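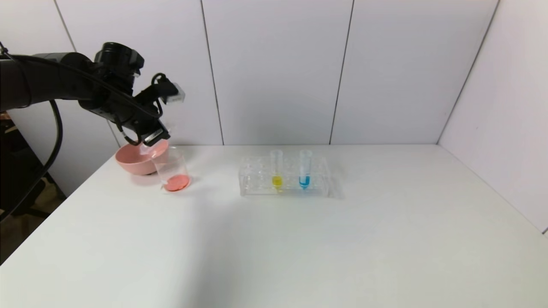
Home Explore Notifications Saved

Fokholm Bench Notes
Fault report from the tube-handling cell, in several posts. Short version: the gripper said it was holding a tube when it wasn't, and everything downstream believed it.

The cell runs a simple sequence. Pick a tube, move it, pause for the strip check, put it back. Each pick ends with a "held" flag from the gripper, and the sequencer will not lift without it. That flag is the only interlock between closing the fingers and moving the arm.

In the March run we did 570 picks. In 13 of them the flag was true and the tube was not secured. Most of those stayed upright in the rack because the fingers slid up the wall and came away clean. Two did not. They lifted, slipped and went over.

Everything in the cell is dyed water. No exposure, no injury, nothing through the floor. I still filed it as a safety event. The same sequence is meant to go to the Trương line later, and they do not run dyed water.

How the flag works: the Lomeck driver closes until motor current passes a threshold, then compares finger position to a window. Current high and position inside the window means held. Current high and position at full close means missed. The window is set once, at commissioning, with new pads.

You can probably see where this goes.

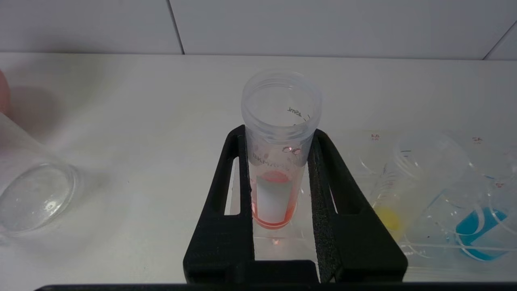
Wrist camera view: tube between the fingers, strip in the pink, foam pad on the right finger.

The pad is foam. Foam takes a set. After enough cycles it stays compressed, so the fingers travel further before they load up. A good grasp drifts toward the closed end of the window. We found this in the logs and someone had already widened the window to stop nuisance faults. The change was in the config history with the comment "less fussy".

With the wide window, a pinch on the rim reads the same as a grasp on the body. Current is high, position is plausible, flag goes true. The contact is a few ridges of thread and not much else.

First theory was wrong, for the record. We blamed the long cable on the arm, which hangs in a loose loop, and spent a morning looking for a snag. Re-dressed it, reran 40 picks, still got a false hold. The loop needed tidying anyway, but it was not the cause.

Second theory was wet pads. Also wrong. Wiped them down before every pick and the false holds came at the same heights as before. That was the useful clue – they clustered by grasp height and had no relation to tube color or rack position.

The wrist camera had the evidence the whole time. It records every pick, but the sequencer never reads it. In the bad picks the pads close near the threads, and a person can tell from a single frame. We were storing the answer and acting on motor current.

Why the height was off: the Nuvley calibration tool writes its offset to a file that the sequencer loads at boot. Someone recalibrated without a restart. The new offset was on disk, the old one was in memory, and the display showed the new one. I would like that fixed more than anything else on this list.

Changes made so far:
– window back to the commissioning value
– pads replaced, and now logged as a consumable with a cycle count
– short test lift after each grasp, then a second position check before the full move
– sequencer refuses to start if the loaded offset differs from the file

Not done yet: using the wrist camera as a second vote. A check for "tube body between fingers" looks easy until you remember the tubes are clear and the counter is white. Reflections off the wall do not help. Until it is tested properly it stays advisory.

Also not done: drop detection. At the moment a dropped tube is noticed when the next step fails, which can be a full move later. The arm should stop on loss of grip and hold position. It currently finishes the trajectory with nothing in its fingers.

If you run foam pads on a position-window grasp check, plot finger position against cycle count. You want to see the drift before anyone edits the limits.

Will add the rerun numbers to this thread once the new pads have some wear on them. Fresh pads passing proves very little.

40 reposts · 13 replies · Share · Save

More from Fokholm Bench Notes
Offset files and when they get read
Cable dressing for short-reach arms
Nuvley calibration: what the display shows
Lomeck driver: choosing a current threshold
Handover checklist for the Trương line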